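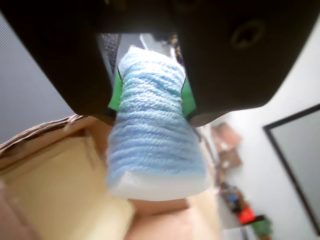 What is yarn?

Yarn is a long string made of many short fibers twisted together. Wool fibers come from sheep. Cotton fibers grow on a plant.

One fiber is weak – you can snap it with your fingers. Twist 100 of them together and they grip each other, and the string gets strong.

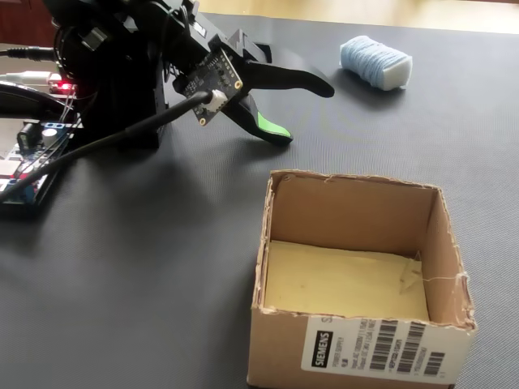

Before twisting, the fibers are combed so they all point the same way. This is called carding. Then a spinning wheel or a machine pulls and twists them.

How is it stored?

Long yarn tangles easily, so people wind it into balls or around a tube. A ball for a winter hat can hold 400 feet.
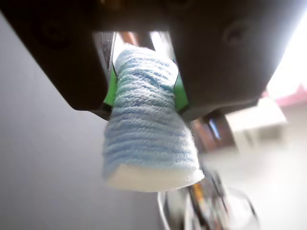

Light blue yarn wrapped into a cylinder shape.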